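Workshop notebook, February

Dye bench, madder trials, continued from the pages with the tea stain on them

Started at 7:40 with the kettle on and the small vat already filled, which felt like a luxury after last month. I want to get down what I did while I still remember it, since the last batch came out such a lovely brick red and I had written nothing beside it except "good, do again." So, for Covadonga and for whoever opens this next, the long version.

Wool is the Kokley two-ply, scoured the night before and left to soak. I weighed out 200 grams into four skeins and tied them loosely in figure eights (the tight ties left white bands last time, and Hamish is still teasing me over the scarf). Alum at 11 percent of the weight of the dry wool, dissolved in a jar of hot water first and then stirred into the pot. I brought it up slowly over an hour and then let it sit with the lid on while I answered mail and ate a very good cheese roll.

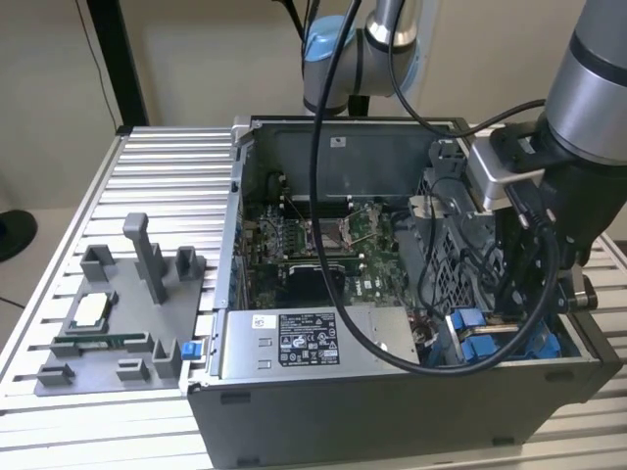

The madder is ground root from the Tirnedgate bag, the one with the torn corner, and I rinsed it twice in cold water to wash off some of the yellow. Ashton swears by three rinses. I may try that on the next round, but I didn't want to change two things at once, having already swapped the pot. The new pot is stainless and a good deal wider than the old one, so the skeins had room to move, and I was so pleased with that I stood there poking at them far longer than I needed to.

Temperature is where I always come unstuck. Madder goes brown if you let it get too hot, and our burner has two moods. I kept it under 60 C with the lid tipped and a spoon under the rim, checking every ten minutes, and went past it only the once, when Lambros called about the felt order. I took the pot off for a while until it dropped back. First skein out at the one hour mark, second at two, and the other two stayed in overnight with the heat off.

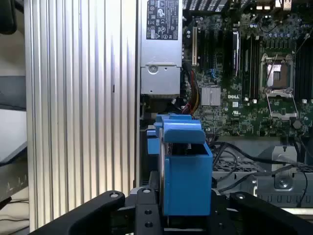 Results, such as they are! Skein one is a soft coral, a bit thin at the ends. Skein two is closer to what I was after, warm and even, and I would happily knit a whole sweater out of it. The overnight pair went deep and slightly rusty, and I put one of them through a chalk rinse, a pinch in a full bucket, which pulled it toward a truer red. Labels are tied on with the blue thread. Please don't untie them to wind the yarn, tempting as it is.
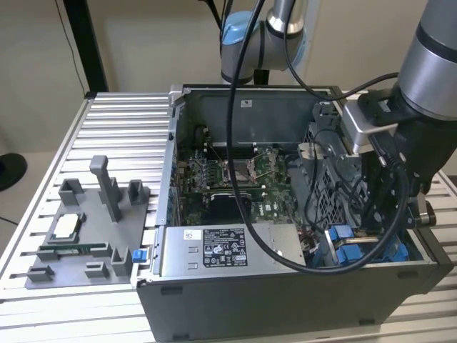
Ewan Pomare

To do next: the exhaust bath is in the lidded bucket under the sink and still has plenty of color in it, so I'd like to put the 40 gram sample of silk through before it turns. Need more alum. Covadonga, could you look out your old notes on weld? I have a notion to overdye the coral skein and see if we can get a decent orange, and I remember yours being much brighter than mine ever were. Also the thermometer reads 6 degrees high in boiling water, so knock that off every figure above, which are all as I read them.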